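Back home by May, and the stairs

So the move is done, mostly, and I've been meaning to write this down before I forget how it felt. We were in the Sirden apartment for five years, and I thought I'd cry when we handed in the keys, but I was too tired and my back hurt, and Fathima had brought samosas, so we ate those on the steps instead!

The new place has two bedrooms and a bathroom that the last tenants clearly gave up on some time ago. I spent the first evening on my knees in there with a scrub brush and the radio going (an old Medura one, still hanging in there) and I was strangely happy. My mother always said you don't live in a house until you've cleaned its bathroom, and I used to roll my eyes at her.

Aurelio from downstairs came up to say hello and stayed for two cups of tea. He told me which window sticks, and that the good bakery shuts at 4, which I wish I'd known before walking over there at half past.

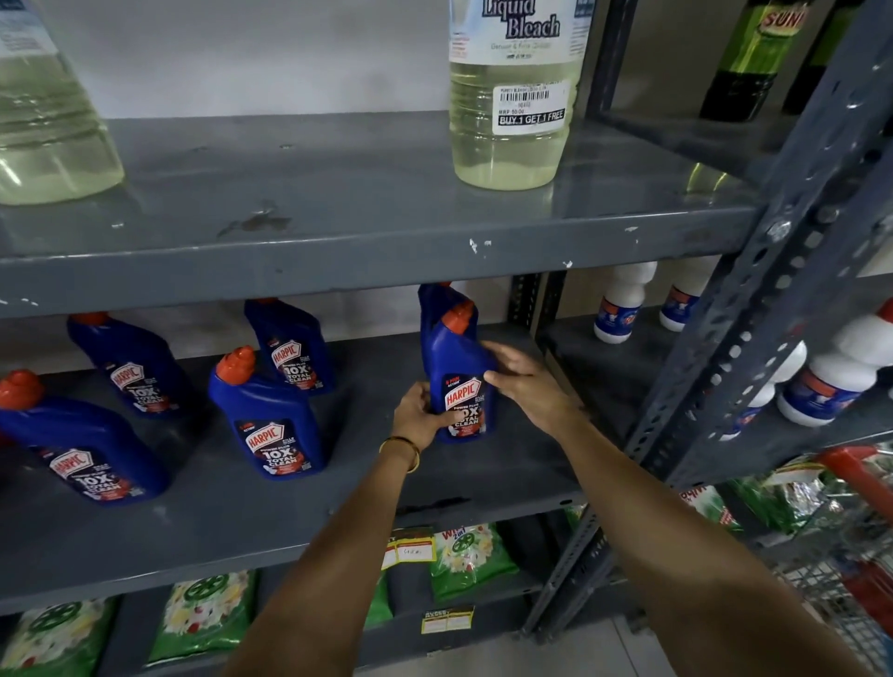 I still haven't found the box with the curtain hooks, so for now we have bedsheets up and the whole street probably knows our taste in florals.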